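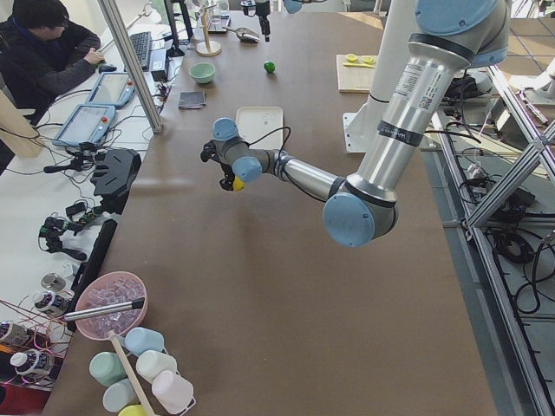
Right arm mid-run on the drinks table, gripper closed on the yellow piece

gripper_dropout
Posted 2022-07-27
OK so I need a sanity check from people who've run two arms over one table. We've got a drinks setup at Bosthorpe (lemons, ice, squeeze bottles, the usual mess) and the arm in my photo keeps throwing a protective stop with the gripper closed. It freezes, holds whatever it's holding, and the pendant says joint torque limit. No contact with anything that I can find. Log says 1418 cycles since the last service and 39 of these stops, nearly all of them on the reach toward the middle of the table. The other arm has had 2. I've redone the payload settings twice and I'm out of ideas!

tablelegs
Cable. Look at that black loop over the wrist. When the forearm stretches out the slack goes somewhere, and if it snags on a joint cap you get a torque spike and a stop. I'd bet lunch on it.

mildpanic88
Not convinced. A loop that size has plenty of slack in it, and a snag usually gives you stops at the same wrist angle every time. OP, are they at the same angle? My money is on the payload center of gravity being off. We had the exact same thing with a Darudell gripper last October and the mass was right but the offset was still at the default.

gripper_dropout
Not the same angle, no — but they do bunch up when the last wrist joint has turned a long way. Offset isn't default, I measured it.

tablelegs
"Turned a long way" is the cable winding up lol. Told you.

Tsakiris
Can I be the boring one? Whatever the cause, please don't clear these from the pendant while someone has a hand over the table. I can see two pendants lying on the bench, one right by the person at the keyboard. Does each red button stop both arms or just its own? We found out the hard way that ours were separate. Somebody hit one and the other arm carried on and shoved a bowl of ice onto the floor.

gripper_dropout
Just its own. Yeah. I don't love typing that. I'm going to get them wired to a common stop before we do any more long runs.

mildpanic88
Agree with Tsakiris on that, still disagree with tablelegs on the cable :) Run it with the gripper empty and the cable unplugged and tied back. If it still trips, it's your model.

gripper_dropout
Did that over lunch, same path, slow speed, no stops. Plugged the cable back in with the same loop and it tripped on the second pass, error 1636 on the Tristo controller.

tablelegs
I'll have the soup.

mildpanic88
You also took the weight of the piece away, so that's two changes at once. Put the piece back in and leave the cable off before anybody buys soup.

gripper_dropout
Can't close the gripper with no cable, but I could tape the piece between the fingers. Trying that tomorrow, after the stop wiring.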